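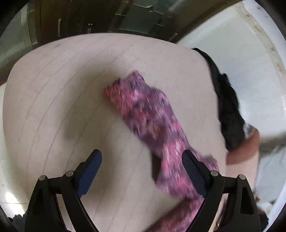
I caught Nele Kröger on a Tuesday, mid-coffee, and asked what her planner at Jostotden does all day. "Mostly it changes its mind," she said. Cloth is her whole job right now (lucky her!), and the software is called Pinto.

The old version picked a grasp point once and committed. "You lift one corner and the rest of the thing has moved, so your plan is garbage." Pinto replans 13 times a second and keeps 2 candidate grasps alive, which sounded like plenty to me. She wants 16.

I asked about blurry frames, my own pet headache. "We used to throw them out, and then we had no data from the fast parts. Now we keep them and the perception side just reports lower confidence."

The replay tool eats most of her week – she's got nearly 400 logs to tag and it still crashes when you scrub backward. "I'll fix that before I touch the planner again," she told me, and went back to her logs.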